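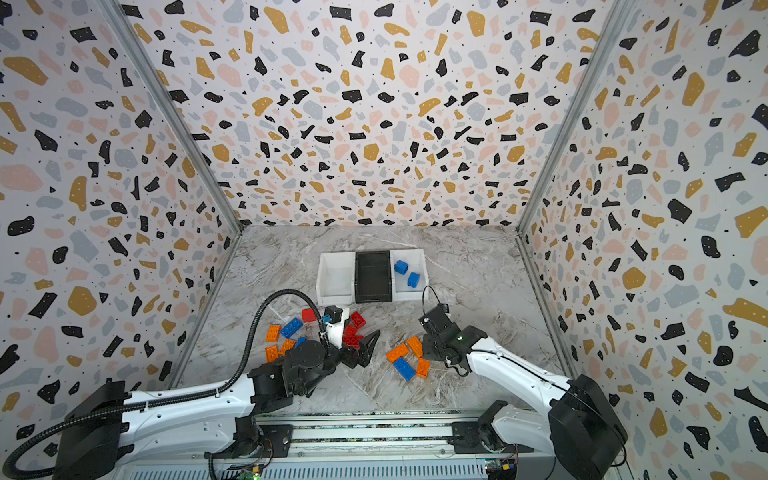 Page 3 of 735

Two arms on one rail, when to stop a sorting run?
Posted 16 Jun 2020 in Rules & Good Practice

Doing the brick sort with two arms, three part bin. Our rule sheet says stop if grippers get "too close" but gives no number. What do you all use? Also is it ok to start with a couple blue ones already in the right hand compartment, or does it have to be empty every time?

gisville_bench
Write a number down, any number, then stick to it. We keep a no-go strip down the middle and only one arm gets in at a time – the other one waits outside. Bin goes at the back where both can reach. Prefilled is fine if you log it before the start. We've done 500 runs that way. Check the wrist cable has slack too, ours snaged twice in December.

Strebel
just go slow

zitix77
Slow isn't a rule. Stop button in reach, hands out of the bay till both arms are parked, same start layout on the sheet for everbody. I'd empty the bin myself, less arguing later over what got sorted.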